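The week the arm kept trying to push through the table

I promised a post about the new end effector and instead you're getting a post about a fault, because that's what ate most of May for me. If you only read this blog for the gardening, skip this one!

Quick recap for anyone who wandered in. I work for a small outfit called Busus and we do contract testing on light-duty arms, the kind that pick small things up and put them down somewhere else all day long. We had one in from Katona on a long soak test. Pick a block, move it, let go, come home, repeat. Boring on purpose. I'd set the run going before lunch and come back to a log full of nice green lines.

Then one afternoon I came back and the log had stopped. The arm was sitting in a protective stop, tip down hard on the work board, and there was a force fault on the pendant. It had gone down to the height where it expected to find the block, kept going, and leaned on the wood until the safety limit tripped. No damage to the board that I could find, a small scuff on the tip. I cleared it, jogged up, ran the homing routine, and it was fine for the rest of the day. So of course I wrote "operator error?" in the notebook and went home feeling guilty about something I couldn't name.

Next morning it did it again. Same spot, same fault.

Now, the thing I want to get across to anybody starting out with this stuff (and I've had a few emails lately from people who are) is that a stop like that is the system doing its job. I was annoyed with it, sure. But if the force limit had been set where I used to set them when I was younger and in a hurry, I'd have had a cracked gripper and maybe a hole in the maple. We keep ours low. It trips more often than people like and I'm going to keep it low anyway.

So, the hunt. First guess was the board had moved. I checked the bolts along the front edge and they were tight. I put a straightedge across the planks, looked for a warp, checked the seams with a fingernail. Nothing I'd lose sleep over. Second guess was the blocks, maybe one was sitting on its side and the arm was going for a grasp that wasn't there. I pulled up the coordinates for the failed cycles and they weren't even close to each other! Whatever was wrong was wrong with down, everywhere.

Third guess, and I'm embarrassed it was third, was the tool offset. That's the number that tells the controller how far the tip sticks out past the flange. We'd swapped mounting brackets at the end of the Ninthorpe job, and the new one is longer than the old one. I went and measured it. Then I measured it again with the good calipers. The bracket was 9 mm longer and the config file still had the old length in it.

But hang on, you're saying, then why did it work at all? It bugged me too. The answer was a dumb little startup script from the Titness project that I'd forgotten existed. On a full cold boot it loaded the right tool file. After a protective stop, or a soft restart from the pendant, it grabbed a backup copy from before the swap. So a cold morning start was good, and then somebody (me) would pause it to grab a coffee, restart it soft, and from then on every descent was aiming 9 mm too low. Most of the time the blocks are tall enough that the height check caught it and the cycle got skipped. When it went down over bare board, there was nothing to catch it except the force limit. My first "clean" afternoon after the fault was mostly skipped cycles. They log in green. I've changed that color, believe me.

I deleted the backup, pointed both boot paths at one file, and made the program print the tool length on the pendant before it'll move. If it doesn't match the label stuck on the bracket, you don't press go. Then I did 20 slow descents at reduced speed with my hand on the stop button, from a cold boot, and the same again after a soft restart. The offset stayed put both times.

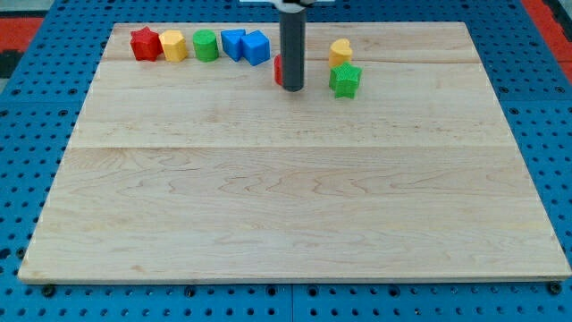
The gripper down by the board, with the blocks over on the far side.

I went back to normal speed after that, and I stayed in the room with it for the first 3 hours, which was deeply dull and I'd do it again. The soak has been going for 7 days now without a force fault. I'm not calling it closed yet. I still want to pull the plug mid-cycle a few times and see what the controller wakes up thinking.

A couple of things I've changed on my end, in case they're useful. Bracket swaps now get their own page in the notebook with the measured length written on it. Skipped cycles show up in orange and they count against the run. And "operator error?" with a question mark is banned from my notes, since all it did was let me stop looking for a day.

Somebody asked in the comments last time whether I'd share the config. I will, once I've cleaned out the other old scripts. I found another one this morning and I don't remember writing that one either.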